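スポーツ運営論 II 配布メモ 第7回
カテゴリ:講義資料 > 競技運営 > 大会方式・ランキング
最終更新 2024年3月10日
コメント(2) シェア 11

前回の続きから。リーグ戦の試合数の話、途中で切れたので最初にそこだけ片付ける。

■ 総当たり(前回の残り)

n人なら n(n−1)/2 試合。7人で21、11人で55。式は覚えなくていい、握手の数え方で出せればOK。

大事なのは試合数よりも「節」の数。奇数のときは毎節ひとり休みになるので、n節必要。7人なら7節、1節3試合。11人なら11節、1節5試合。偶数ならn−1節で終わる。つまり7人と8人は節数が同じ。会場を押さえるときに効いてくるのはこっち。ここ試験に出しやすい(出すとは言ってない)。

組み方はサークル法。ひとりを固定してほかを一つずつ回す。奇数のときはダミーを入れて、ダミーと当たった人が休み。板書の図を写しておくこと。図なしで手順だけ書くと自分で読めなくなる。

ホーム/アウェーがある競技だと、これに連戦の偏りが乗る。ホームが続くのを「ブレイク」と呼ぶ人が多いが、テニスのブレークとは無関係。レポートで混ぜないように。

■ ノックアウト

n人で n−1 試合。毎試合ひとり消えて最後にひとり残る、それだけ。11人なら10試合。3位決定戦をやるなら足す1。

ドロー表は2のべき乗で作る。11人→16の枠→バイが5つ。1回戦をやるのは6人で3試合、勝った3人とバイの5人で8人。あとは4、2、1試合。合計10、合ってる。

よくある間違い:
・バイを2回戦以降に置く。だめ。バイは全部1回戦で消化する。
・バイ同士を当てる。枠がひとつ丸ごと空になる。表を書いてからだと気付きにくい。
・バイを「不戦勝」と記録する。別物。相手がはじめからいないのがバイ、相手が来なかった/棄権したのが不戦勝。ポイントの付き方が違う大会が多い。

シードの位置。16枠なら第1シードが1番、第2シードが16番。第3・第4は抽選で5番か12番。第5から第8は残りの4つのブロックに抽選で散らす。バイは上位シードから順に付ける。うちの例だと第1〜第5シードがバイ。

質問があったので。「第3と第4はなぜ抽選か、順位どおり固定でいいのでは」。固定でもいい。固定だと準決勝が1対4、2対3になる。抽選だと1対3もありうる。どっちが公平かは意見が割れる。順位の差をどこまで信用するか、という話で、後半のランキングとつながる。毎年同じ顔ぶれが同じところで当たるのを避けたい、という興行側の都合もある。

■ グループ+ノックアウト

11人を4・4・3に分けると 6+6+3 で15試合。ここまではいい。問題は上に何人上げるか。

各組2位までで6人。8枠にしたいので3位から2人。ところが組の人数が違うので3位同士を比べられない。4人組の3位は3試合、3人組の3位は2試合しかしていない。

対処
 (a) 4人組は最下位との試合を除いて比べる
 (b) 1試合あたりの勝点で比べる
 (c) 3人組は2位までと最初から決めておく
どれも一長一短。(a)は最下位が確定するまで計算できず、選手が自分の立場を分からないまま最後の試合に入る。(c)が運営としては一番楽。ただし3人組に入った人は不満を言う。要項に書いてあれば押し切れる。書いてなければ押し切れない。要項は先に書く。

同率の順位決め。直接対決→得失セット→得失ゲーム→抽選、の順が多いが、3人が並んだときの「直接対決」をどう扱うかまで書いてある要項は少ない。3人の間だけの成績で小さい表を作る。ひとり抜けたら、残り2人は最初の基準に戻るのか、続きの基準へ進むのか。ここが抜けているとその場で揉める。課題の要項を読むときは必ず確認。

■ スイス式(さわりだけ)

脱落なし、勝ち数の近い人同士を当てていく。同じ相手とは2度やらない。11人・4回戦なら毎回ひとり休み、5試合×4で20試合。総当たりの55と比べると随分すくない。

ラケット競技ではあまり見ない。理由はたぶん、次の相手が前の回戦が全部終わるまで決まらないから。1試合長引くと全員が待つ。コートが空いているのに始められない。時間制の競技なら合う。

詳しくは来週。プリントの裏の表は来週使うので捨てないこと。

■ ランキングポイント

本題。今日はここまで行くつもりだった。

教材はCludskaツアー。資料はHolnessの配布ファイルに入れてある。配点は次のとおり(上位区分の大会)。

 優勝 700
 準優勝 420
 ベスト4 250
 ベスト8 130

仕組みは52週のローリング。前年の同じ大会の分が落ちて、今年の分が入る。「ポイントを守る」という言い方はここから来る。増えなくても、守れなければ減る。ランキングの記事を読むときは、今週いくつ取ったかだけじゃなく、いくつ落ちたかも見る。

例題。11月のViltstead大会の前、
 選手A 2299点(うち前年Viltstead優勝の700)
 選手B 1650点(うち前年Viltstead準優勝の420)

大会が始まる前に落ちる分を引くと
 A 1599
 B 1230

Bが優勝したら 1230+700=1930。
そのときAは
 準優勝なら 1599+420=2019 → Aが上
 ベスト4なら 1599+250=1849 → Bが上
 欠場なら 1599 → Bが上

つまり、Bが優勝しても、Aが決勝まで来ていれば順位は動かない。649点の差は一見安全そうだが、Aは準決勝で負けてBに優勝されると抜かれる。引き算をしない人は「差が649、優勝が700だから抜ける」で止まる。去年の答案の半分くらいがこれ。落ちる分を忘れている。

Bが準優勝なら1650で元のまま。このときAは1849でも上。Aが欠場なら1599なので抜かれる。各自確かめておくこと。

補足
・対象は成績の良い大会いくつまで、という上限があるツアーが多い。上限があると、低い点の大会に出ても合計が増えない。例題では無視した。
・怪我で長く休んだ選手の扱い。プロテクトランキングとかいうやつ。出場資格には使うがシードには使わない、と分けるのが普通。混同しがち。
・大会の日程がずれると、前年分が落ちる週と今年分が入る週がずれる。一週だけ妙な順位が出る。間違いではない。
・大会がなくなった年の点をどうするか。凍結するか、落とすか。どちらにしても誰かが損をする。

■ ポイント制とレーティング制

ポイント制は足し算。相手が誰でも、どの回戦まで行ったかだけで決まる。分かりやすい。選手が自分で計算できる。欠点は、組み合わせ運がそのまま乗ること、出場数が多い人が有利になること。

レーティング制(イロなど)は相手の強さを見る。格上に勝てば大きく上がり、格下に勝ってもほとんど動かない。予測には強い。欠点は、上位の人が出場を避けたくなること。出なければ下がらないので。対策として、休んでいる間に不確かさを増やす方式がある(数式は付録、今日はやらない)。

もうひとつの欠点、説明がしにくい。「勝ったのに2点しか上がらない」と言われて窓口が困る。制度は正しさだけでは続かないので、問い合わせにどう答えるかも設計の一部だと思っておいて下さい。

どっちが良いか、という問いの立て方はあまりよくない。シードを決めたいのか、出場資格を決めたいのか、年間王者を決めたいのか。目的で変わる。年間王者をレーティングで決めると、1大会しか出ていない人が王者になりうる。逆に初回の組み合わせをポイントで決めると、復帰した強い選手がノーシードで第1シードと1回戦で当たる。

■ 課題

Talebi杯の要項(Holnessのフォルダの中、PDFの2つめ)を読んで次に答える。
1. 参加11人のときのドロー表を書く。シード8、バイの位置も明記。
2. 同率3人のときの決め方は書いてあるか。なければ条文を1つ補う。
3. 例題の数字で、Bがベスト4のとき、Aがどこまで勝てば順位を保てるかを全部の場合について表にする。
 
表は手書き可。写真で出す場合は影が入らないように。文字数の下限はなし。3は途中の引き算も残すこと、答えだけだと点をあげられない。

参考書は初回のシラバスのとおり。図書室に1冊しかないので独占しないで回して下さい。 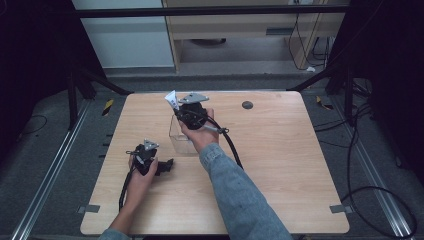 あと課題1の訂正。シード8と書いたが、要項の本文では参加が11人以下ならシードは4まで、とあった。要項のほうに合わせること。すでに8で書き始めた人はそのままでも減点しない、ただし余白に「シード8で作成」と書いておく。バイは5つなので、シード4だと一つ余る。その一つをどこに置くかは要項に規定がないので、自分で決めて理由を1行つけてくだい。次回はスイス式の続きから、表を忘れずに。

コメント(2) シェア 11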